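The Wutiston Supper Club: Bowls, Sink and Washing Up

Thursday, June 30, 2022
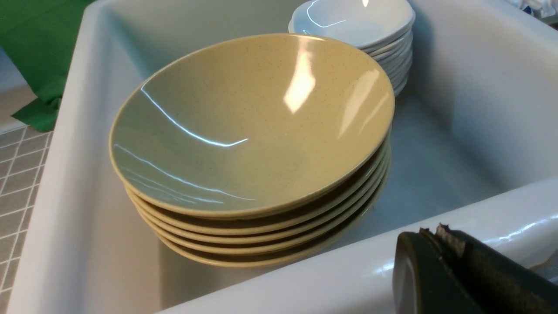
Speckled bowls in the big white sink, with the plain white ones stacked up behind.

Hello again, and welcome to our gallery for the summer soup supper, which I have been promising to put up all week (sorry to everyone who has asked, and thank you for asking so nicely!). We had 55 people through the door at Wutiston, our best turnout since we moved over from the old rooms on Sendow Lane, and almost 40 of them stayed on for pudding and a natter.

The speckled bowls are very dear to me. I do love that mustardy cream glaze, with the tiny dark brown flecks that run right up over the rims, and I think a tomato soup looks lovelier in it than in anything else we own. They are wide and shallow too, so please fill them with a ladle and a bit of patience, and stack them only with their own kind. The white ones have a rounder shape inside and I find they do better for crumble and custard.

The deep farmhouse sink was Selvaraj Dissanayake's idea when the kitchen was redone, and I will admit I argued for a pair of small steel ones. He was quite right! A whole stack can stand on the bottom of it, and there is still room for another beside it, so the worktop stays free for the drying cloths and the teapot.

Farzana Sarkar has kindly written out her lentil soup for those who wanted it, and copies are in the blue folder by the kitchen door. Our next supper is in July, and if you would like to help with the washing up, do put your name on the sheet or have a word with Farzana.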